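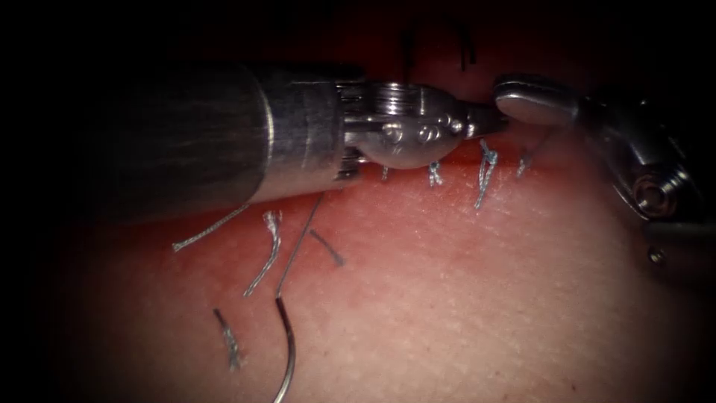

When I was seven I fell off a garden wall and split my chin open, and the doctor closed it up with stitches. I remember being furious, because stitches were for trousers! But sewing skin and sewing trousers have a lot in common. You have two edges that came apart, you bring them together, and you use thread to keep them there. Doctors call their thread a suture (say it SOO-chur). People who are learning to do it start on practice pads that are made to stand in for skin. Look along the top of the pale pink pad and you'll find blue-gray knots tied on the seam, with little ends of thread poking up like whiskers.

So why all those knots? Think about the hem of your jeans. A sewing machine runs one long thread all the way around, and if it snaps somewhere, a whole stretch can come undone. (Ask me about my school play costume. Or please don't.) One way of closing a cut is to make each stitch separately: in one side, out the other, tie a knot, snip, and move along. If one comes loose, its neighbors still hold on. Doctors do use long running stitches too, and they pick whichever suits the cut.

Now, the needle. You might imagine a straight one like the ones in a sewing box, but a stitching needle is usually curved, like a tiny slice of the letter C. Try pushing a straight stick down into a sponge and back up again without bending the sponge. It's really hard! A curved needle goes down and comes up again in one smooth turn of the wrist.

Surgeons don't usually hold that needle in their fingers, either. They grip it with a tool called a needle driver, a bit like very skinny pliers. My friend Shanti Vishwakarma teaches nursing students, and she let me have a go with one on a practice pad. My first knot took me 11 minutes and then it fell apart. My second one was lumpy, but it stayed put, and I was so proud I took it home.

Does it hurt? Most of the time the doctor numbs the skin first, so you feel some pushing and tugging. The numbing part can sting for a moment. I yelled, but I was a yelly sort of child.

Some stitches have to be taken out later by a doctor or nurse, and others slowly dissolve in your body. Either way, your skin is the one doing the big job. The thread just holds the edges close while new skin grows across. That's why you mustn't pick at stitches, even when they itch - and they do itch.

If you'd like to try a surgeon's stitch at home, ask a grown-up to help you with a piece of felt, a blunt plastic needle and some yarn. Cut a slit in the felt, pull the yarn through both sides, tie it in a double knot and snip the ends. Then start the next one a finger's width away. Bright yarn is best, so you can see where you've been.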